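Workshop notebook, 2022-10-19
Natural dye bench: madder, second round

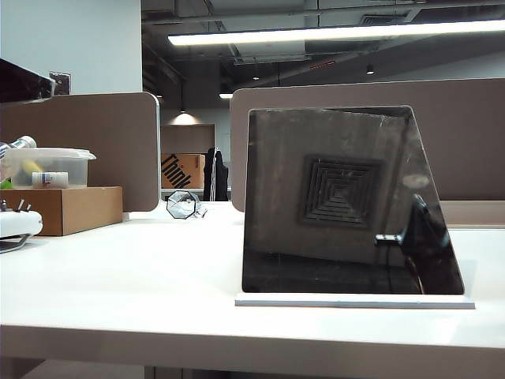

Finally a red! After all that salmon and brick and whatever the orangey thing from January was, the wool that came out of the pot this morning is a proper red, and I have been carrying a skein of it from window to window like a fool. Writing it all down before I forget which jar was which.

Background for Donal, who missed the first round: we bought the Dindov madder as chopped root, one bag, and the first time I simmered it far too hot. Everyone warns you about this and I did it anyway. The browns and yellows in the root come out when it gets too warm and they flatten the red. So this time low and slow, and the thermometer stayed clipped to the pot the whole way through.

Fiber: Gollico two-ply, the undyed white, weighed out dry into skeins of 100 g each. Scoured overnight in plain warm water with a squirt of the neutral soap. The rinse water was still a bit cloudy in the morning so I did it a second time. I think I skimped on this in round one and it could explain the pale patches near the ties. Ties are looser now too, figure eights in cotton string, four per skein.

Mordant: alum at 15 percent of the dry weight, with a pinch of cream of tartar. Dissolved in a jar of hot water first, then into the big pot. Brought it up over an hour, held it an hour, let the wool cool in the pot and sit there until the next day. Diễm says she has had good results from a cold alum soak over several days and I want to try that next to this one, same root, same water, so we can really compare.

Root prep, the new part. Rinsed the chopped root in cold water and threw the first rinse away (very yellow, glad to see it go). Then poured on boiling water, left it a minute, strained, kept that liquid in a separate jar. Did it again. Then ground the softened root in the old blender, the one with DYE painted on the lid, until it looked like wet coffee grounds. Blending made a huge difference. Round one was just chips floating about in the pot and I must have tossed half the color into the compost.

Water: our tap water is soft, and madder likes calcium, so I added chalk, a level teaspoon to the pot. It clouds the bath and then you stop noticing it. I'd been skeptical about chalk, having read ten different opinions on it, but look at the test strips! The strip from the jar with no chalk is a pleasant coral. The one with chalk is two steps deeper and bluer. Both are stapled to the facing page with the jar labels.

The bath itself: ground root loose in the pot, wool in on top, heat on the lowest ring. Target was 60 C and never over 70. It took most of the morning to get there. Around the halfway point it crept up to 68 while I was on the phone, so I lifted the pot off the ring for a few minutes and it settled at 61. Held for two hours, turning the skeins with the long spoon every so often, then lid on, heat off, and left overnight.

Smell note: sweet, earthy, a bit like beets. Much nicer than the onion skins. Weld is still the worst thing we have had in here.

Result: skein A (alum, chalk) is the red. Deep, slightly brick in lamplight, cooler by the window. Very even, no pale patches at the ties. Skein B (same alum, went in after A came out) is a warm coral that I like nearly as much. Skein C went into the leftover bath this afternoon along with the two jars of strained liquid, and it's still in there. My guess is peach. Donal guesses apricot and we have a bar of chocolate on it, though I don't know how we will decide.

Getting the root bits out of the wool is a pain. Shake it outdoors when it's bone dry and most of them fall off. Picking at them wet just felts the surface. Next time I'd like to try the ground root in a fine mesh bag, one of the big Zista ones, and squeeze it every half hour. Diễm thinks the bag will cost us some depth. Could well be. Worth one skein to find out.

Modifiers, small strips only, ten minutes each:
Iron, a tiny pinch in a jar: went plum brown almost at once. Gorgeous, and far too easy to overdo.
Vinegar: shifted toward orange, lively, a bit harsh on its own but nice beside the coral.
Washing soda: pinker, cooler. My favorite after the plain red. The wool felt a little rough afterward so keep it short and rinse well.

Light test: half of each strip is under card, half open, taped up in the south window. Check at two weeks and at six. The round one salmon has hardly moved, which is encouraging.

Wash test on A: one wash in cool water with neutral soap, a faint pink in the first rinse, clear in the second. Good enough for the hat. I'd want another wash before it goes anywhere near white yarn in a colorwork yoke.

To do
Order more root. One bag won't cover a sweater quantity, and I'd rather dye all of it in one go than try to match this red twice.
Ask at Salazar whether they can get the alum in the bigger tub.
Scrub the big pot with the green pad, the ring at the waterline is madder and it will come off on the next thing.
Diễm to set up the cold alum jars, two skeins.
Put new batteries in the small scale. It drifted by a gram twice while I was weighing alum.
Write the recipe out cleanly for the wall, with temperatures in both C and F this time, sorry Donal.

Later, same evening: pulled a few strands of C to look. Peach, I'd say, definitely peach. Leaving the rest in until morning.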